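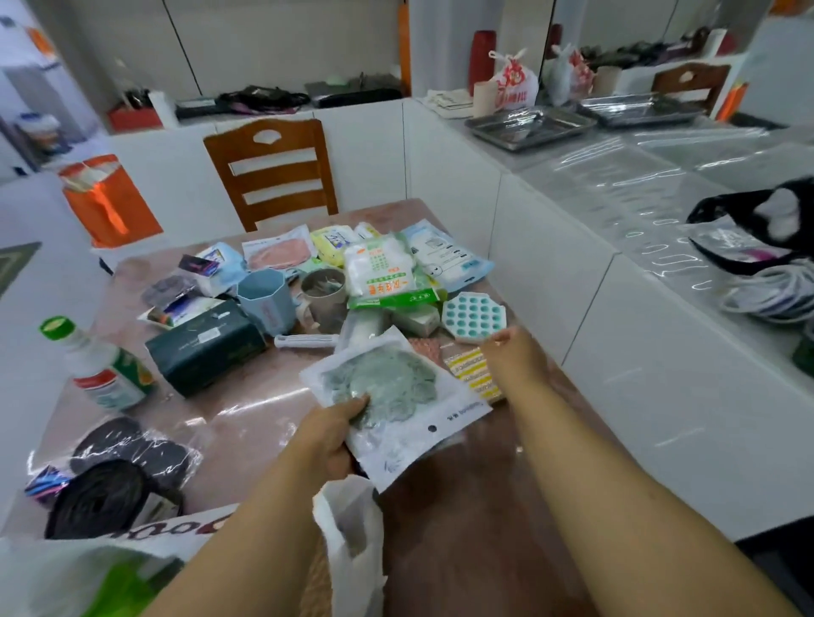
Listenarchiv > Maschenpost > Garne und Material > Re: Baumwolle für Spültücher, was nehmt ihr?

Betreff: Re: Baumwolle für Spültücher, was nehmt ihr?
Von: Nomvula Mnguni
Datum: 9. Juni 2023

Hallo Zachary, hallo Liste,

Zachary Beaudoin schrieb:

> Moin zusammen,
>
> ich häkle jetzt seit März Spültücher und bin mit dem Garn total
> unglücklich. Genommen habe ich die Flostine in Natur, weil alle sie
> loben, und nach ein paar Runden Kochwäsche sind mir die Lappen
> dermaßen eingelaufen, dass sie eher Topflappen für Puppen sind.
> Angeschlagen hatte ich 42 Maschen mit Nadel 4, feste Maschen, hin und her.
> Außerdem werden sie bretthart. Meine Frau nimmt sie nicht mehr,
> sie sagt, sie könne auch gleich mit Pappe abwaschen.
>
> Drei Fragen:
> 1. Liegt das am Garn oder an mir?
> 2. Kennt jemand die Rimkutė-Baumwolle? Die ist ja deutlich teurer.
> 3. Fäden vernähen: wie macht ihr das, dass nach dem Waschen
> nicht überall die Enden raushängen?
>
> Ach ja, und falls jemand ein Muster hat, das nicht nach fünf
> Reihen langweilig wird, immer her damit.
>
> Gruß
> Zachary

Zu 1: an beidem, würde ich sagen, und bitte nicht böse sein! Die Flostine ist schon in Ordnung, ich habe die Kiste voll davon, aber sie ist ziemlich fest gezwirnt und sie geht beim ersten heißen Waschen ein, da kannst du machen, was du willst. Danach ist bei mir dann Ruhe. Ich habe das letztes Jahr mal sauber aufgeschrieben (mein Mann hat gelacht, aber der sammelt Fahrpläne, der soll still sein): Probelappen auf der langen Seite vor dem Waschen 21 cm, und nach dem Waschen hat mir die Höhe mehr gefehlt als die Breite. Aus einem Quadrat wird also ein liegendes Rechteck. Häkel einfach ein paar Reihen mehr, als es dir richtig vorkommt, dann kommt es hinterher hin.

Bretthart kommt meiner Meinung nach von Nadel 4 und festen Maschen. Das ist eine wunderbare Kombination für einen Korb oder eine Tasche, aber für einen Lappen viel zu dicht. Nimm mal die 5er, und wenn du fest häkelst (häkelst du fest? Ich wette, du häkelst fest), sogar die 5,5. Oder halbe Stäbchen, die sind sowieso schöner und du bist schneller fertig. Bei mir sieht der Lappen direkt von der Nadel immer ein bisschen labberig aus und ich denke jedes Mal, diesmal hab ich es übertrieben, und nach der ersten Wäsche ist er genau richtig.

Und was tust du in die Maschine? Weichspüler bitte nie, der Lappen schmiert dann nur noch. Ich nehme das Pulver von Rudar, das ganz normale, und ins Fach für den Weichspüler kommt ab und zu ein Schluck Essig. Darüber haben wir hier schon mal gestritten, wegen der Gummidichtungen, das möchte ich ausdrücklich nicht wieder aufmachen. Meine Maschine lebt noch. Wer hartes Wasser hat, merkt den Unterschied jedenfalls sofort, und meine Schwester, die sehr weiches hat, merkt überhaupt keinen.

Kochen muss übrigens auch nicht jedes Mal sein. Ich wasche bei 60 Grad zusammen mit den Geschirrtüchern und koche nur, wenn einer mal drei Tage nass in der Ecke gelegen hat. Was leider vorkommt.

Zu 2: Ja, die Rimkutė kenne ich, die habe ich mir zum Geburtstag gewünscht, weil ich zu geizig war, sie selbst zu kaufen. Sie ist herrlich weich, die Farben sind ein Traum (vor allem dieses matte Graugrün, das es sonst nirgends gibt), und für Spültücher ist sie mir ehrlich gesagt zu schade. Sie saugt gut, aber sie spaltet sich beim Häkeln furchtbar, und wenn man abends bei schlechtem Licht sitzt, sticht man dauernd daneben. Für Waschlappen oder Babysachen würde ich sie sofort wieder nehmen. Auf dem Knäuel stehen 142 Meter, damit bin ich bei einem großen Waschlappen gut hingekommen, es blieb sogar noch was für den Aufhänger übrig.

Dunkle Farben bitte vorher waschen oder allein waschen! Ich hatte ein Bordeaux, das hat mir beim ersten Mal alle Geschirrtücher rosa gemacht. Der Lappen selbst war danach immer noch bordeaux, es war also reichlich Farbe da.

Wenn du sparen willst: In Lodton gibt es zweimal im Jahr den Garnflohmarkt, da lande ich regelmäßig und komme regelmäßig mit zu viel zurück. Baumwolle liegt da oft in Tüten zusammen mit angefangenen Sachen, die jemand nicht mehr fertig machen wollte. Ribbel den Kram ruhig auf. Geribbelte Baumwolle ist sogar angenehmer als neue, finde ich, die ist schon mal durch die Welt gekommen und zieht nicht mehr so ein. Zum Glätten wickle ich sie über eine Stuhllehne zum Strang, binde an vier Stellen locker ab, lauwarm durchziehen, tropfnass aufhängen und unten einen Kochlöffel rein. Keinen schweren, sonst leiert es aus.

Was da allerdings auch rumliegt, ist Mischgarn ohne Banderole, und damit bin ich schon reingefallen. Ein Lappen mit viel Polyacryl schiebt das Wasser nur von links nach rechts über die Arbeitsfläche. Seitdem halte ich vorher ein Fadenende in ein Glas Wasser und schaue, ob es sich vollsaugt oder obendrauf schwimmt. Ganz unwissenschaftlich, hat mich aber schon vor zwei großen Tüten in Babyblau bewahrt.

Zu 3: Vernähen, das Lieblingsthema! Baumwolle ist glatt, die rutscht überall wieder raus, da reicht einmal durchziehen nicht. Ich lasse das Ende eine gute Handbreit lang, gehe mit der stumpfen Nadel durch die Maschenbeine hin, dann um eine Schlinge herum und denselben Weg zurück, und dann noch ein Stück quer dazu. Abgeschnitten wird erst nach der ersten Wäsche. Wenn du gleich abschneidest, zieht sich der Lappen zusammen, der Faden nicht, und schon guckt der Zipfel raus. Den Anfangsfaden kannst du auch einfach mit einhäkeln, wenn du ihn auf die Kante legst, aber bitte nicht nur über drei Maschen.

Knoten mache ich keine. Ich weiß, dass hier einige knoten, und ich mag euch trotzdem.

Und jetzt das Muster. Meins ist so simpel, dass ich mich fast nicht traue, aber es wird wirklich nicht langweilig, und die Rückseite hat ein bisschen Griff, das ist bei angebackenem Käse Gold wert:

Luftmaschenkette, gerade Zahl (ich nehme mit der 5er Nadel 36 plus eine zum Wenden).
1. Reihe: feste Maschen.
2. Reihe: eine Luftmasche, dann abwechselnd feste Masche und Stäbchen, mit Stäbchen aufhören, wenden.
3. Reihe und alle weiteren: wie die zweite. Dabei kommt die feste Masche immer auf das Stäbchen und das Stäbchen auf die feste Masche.
Häkeln, bis es quadratisch ist, dann eure paar Extrareihen, zum Schluss eine Runde feste Maschen außen rum und in die Ecken je drei.

Wenn du merkst, dass plötzlich Stäbchen auf Stäbchen sitzt, hast du irgendwo am Rand eine verloren. Passiert mir ständig beim Krimi.

Falls jemand von euch schon mal Leinen mit reingemischt hat, würde mich das sehr interessieren! Ich habe hier noch eine halbe Kone stehen, sehr dünn, die müsste man wohl doppelt oder dreifach nehmen, und ich habe ein bisschen Angst, dass es kratzt. Beim Abwaschen wäre das ja egal, aber ich wische damit auch dem Enkel den Mund ab.

Zachary, schreib mal, wie es mit der größeren Nadel geworden ist, und grüß deine Frau, das mit der Pappe hat mir sehr gefallen.

Liebe Grüße
Nomvula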